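Can the Mukanmont clean up after dinner yet? My take after 44 evenings

I've wanted a machine to do my kitchen chores since I was a kid, so when the Mukanmont tabletop arm went up for rent at $199 a month I signed up way too fast.

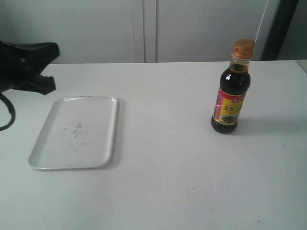
My kitchen isn't huge, and the first thing I'll say is that the arm wants space. You need a clear, light-colored surface and you need to keep the clutter down, so it's basically like having a very fussy houseguest. Setup took me most of an afternoon (the manual is awful — go straight to the Worden forum instead, those folks are great).

OK, so the chores! Picking things up is the good part. Bottles, jars, mugs, the salt — it gets them and puts them back on the shelf nearly every time. It's slow. Clearing a table for two takes it 40 minutes, and I can do it in four, but I'm on the couch while it happens and I love that.

Crumbs are another story. It'll lift a tray fine, but ask it to tip the mess into the trash and you may end up with half of it on the floor. Wiping is worse. With the sponge tool it pushes everything to one side and calls the job finished. The October update helped a little with plates and did nothing I could see for crumbs.

I also tried the Cilham for a week last year, and that one couldn't even manage a jar lid, so things are moving along. The Mukanmont gets most screw caps open if you've loosened them first (which, yes, kind of defeats the purpose).

Would I buy it? The full price is over $1,658 once you add the sponge tool and the longer cable, and for that money I want a clean counter at the end. I'm keeping the rental through the winter, mostly for the putting away, and I'm still wiping the table myself.

Three stars out of five from me.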